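3. Collection of accounts

3.1 Sites and narrators

The study draws on spoken accounts of hauntings attached to two empty buildings in the district of Fashola: the former Amen rest house, closed when the road was moved, and the grain store at Dellelon. Both are well known locally, and both appear in the earlier survey by Obi and Reddy, who recorded mainly the older versions told by retired staff. Our own interviews began in February and covered 60 narrators, of whom 13 said they had seen or heard something themselves. The remainder repeated what relatives, neighbors or coworkers had told them.

Narrators were asked to tell the story in whatever order they liked, and the interviewer did not speak until the narrator had stopped. Follow-up questions dealt with the source of the story, the time of night at which the events were said to have taken place, and the part of the building concerned. No narrator was asked whether he or she believed the account. Ajayi had found in earlier work at Drollix that this question tended to shorten what followed, and our two trial interviews gave the same impression.

3.2 Gesture and the telling of the story

Audio recordings alone proved a poor record of these tellings. Narrators at both sites used their hands to give the height of a figure, the swing of a door or the direction from which footsteps came, and many such details were never put into words. Notes on hand movement were therefore kept beside each transcript, following the scheme set out by Danladi.
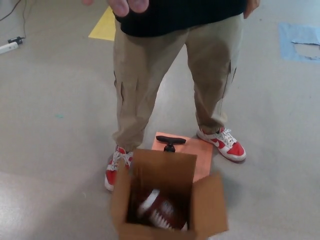 Figure 2. Raised right hand with fingers spread; speaker standing, open cardboard box on the floor.

The notes were most useful for the Amen accounts. The "woman on the stairs" is described in nearly every version as tall, yet the word covers a wide range. Some narrators held a hand level with their own shoulder, while others reached well above the head. When the versions are sorted by this measure, the taller figure belongs almost entirely to narrators who heard the story after the roof fell in and the staircase could be seen from the road.

The Dellelon accounts show less variety. The knocking is always placed behind the north wall, and it always stops when a name is called. Narrators differed only on whose name it was. Of the transcribed passages dealing with the grain store, 80 mention the knocking and only a few mention a visible figure, most of them told by people who had also heard the Amen story.

3.3 Coding

Each transcript was divided into episodes and coded separately by Chukwu and Ajayi. Where the codes differed, the passage was read again together with the gesture notes, and a single code was agreed. Passages on which no agreement could be reached were left out of the counts in Section 4 but are kept in the appendix with both codes shown.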